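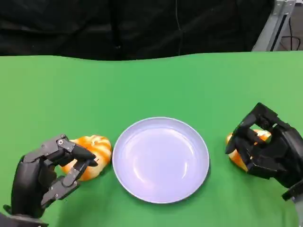 Can we keep our old desk numbers if we move to a hosted phone system? They can all come along as long as the old account stays open until the transfer is done, so please don't let anyone cancel the Brevness contract early.

On 5 March 2018, Mhairi Tosh wrote:
> We have 354 extensions at Gerness and the lease on the
> phone closet is up in July. Brurura quoted us for hosted
> voice. Has anyone here moved that many in one go?
> Also, what happens to the fax lines?

Hi Mhairi,

We did ours last year, same provider, and I'd split it up if I were you! We moved 50 people first (mostly accounting, poor things) and left them alone for 2 weeks before touching anybody else. Good call — the call forwarding rules came over wrong and we had time to fix them.

Fax was the sore spot. We kept two analog lines for the Mowat office and put everyone else on email fax, with some grumbling.

Check the quote for a setup fee, too. Ours came to $3,591 and it was on the last page. They knocked it off when I asked.

Happy to send you our porting spreadsheet if you want it.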